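Speaker notes: Getting young people into the council chamber
Evening session, Flostevport town hall, upstairs room

Start slowly. Let people find a seat and finish their coffee. Thank Damian Olszewski for the introduction and for putting up with all my emails.

I want to begin with the bus. We had 24 students on it the first time we ran the shadow day, and I will confess I had packed lunches for 16, so my very first lesson in civic education was about sandwiches. (Pause here, people usually laugh, and if they don't, carry on anyway.)

What we were trying to do was simple enough. We wanted high school juniors and seniors to spend one full working day with the town council: the morning briefing, the budget hearing, the walk down the hall with a council member who is already late for the next thing. So many of them had studied how a bill becomes a law and had never once sat in a room where a grown-up they might meet at the grocery store votes on a sewer line. I love a sewer line vote, I really do, and I wanted them to love one too!

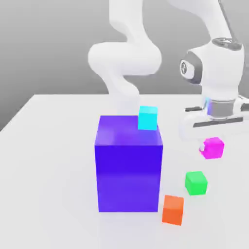
Do students need to be old enough to vote to take part?
Any student from 16 up can apply, and most of ours are still a year or two away from their first ballot. We ask for a signed form from a parent for anyone under 18.

Move on to how we choose. Keep this part short, I always ramble. We had 395 applications over the life of the program, which still makes me a little dizzy. We read every one. We don't ask for grades. We ask for a paragraph on something in the neighborhood the student would change, and oh my, the paragraphs. Crosswalk timing came up again and again. So did the library closing at five. One girl from the Lis side of the river wrote a whole page on a bench, where it used to be and who used to sit on it, and she read it out at public comment with her hands shaking and her voice perfectly steady.

Mention Clerkeo here. It's the agenda software the clerk's office uses, and we give students a login the week before so they can read the packet ahead of time. Tell the story of the boy who found the wrong street name in an ordinance. The clerk thanked him from the dais.

Slow down for this next bit. The hearing itself is long. Some of them get bored, and I've stopped worrying about that, seeing as plenty of council members look bored too. We build in a break at 3 p.m. and we let them ask anything they like, including about salaries.

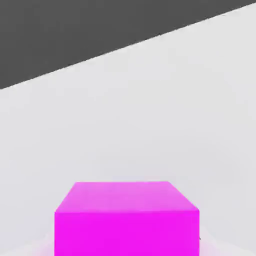 Damian Olszewski told me, after the August session, that the questions were harder than the ones he gets from the local paper, and that he'd gone home and looked up two of the answers.

Last part, Idirbridge. They've asked to copy the program for their own council next year, and I've said take all of it, the forms, the reading list, the lunch order. Hold up the folder. Say where the copies are (table by the door). Then take questions until they need the room back.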